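Dritbridge Robot Club – table tips for the pick and place task

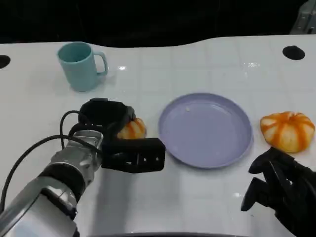
Mug at the back, plate in the middle, a pumpkin each side.

Quick notes before the July heat at Setcombe, typed up in a hurry. Most of these are Marlene's.

Wipe the table first. Splash of white vinegar in warm water, soft cloth, then a dry one. No spray polish!! Leaves a film and the plate skates off as soon as a finger nudges it.

Glare. Glossy tops bounce the ceiling lights straight into the camera. Switch off the row nearest the window or hang a bit of baking paper under the fitting (LED only, well clear of anything hot).

Grid lines are your friend. Pick a square for each thing, write it down, put it back on the same square every run. Jeferson's lot didnt bother and lost a whole evening wondering why run 2 was nothing like run 1.

Mug handle – always the same way round. Ours points right.

Crumbs. No biscuits near the plate, please. Check it before you start and flick out any specks with a dry pastry brush.

Cables. Leave slack at the wrist, enough for a full turn. Velcro ties, not tape, tape goes gummy and then you're at it with white spirit. Lekeo team use old shoelaces, works fine.

Slippy fingers? Wipe with a barely damp cloth, let them dry properly. Power off first, obviously.

Pumpkins: go for the ribs, come in slow. 3 practice goes each before anyone keeps score.

Spare mugs in the cupboard marked Teixeira, door code 1627. Put them back clean – last term's still had tea in teh bottom.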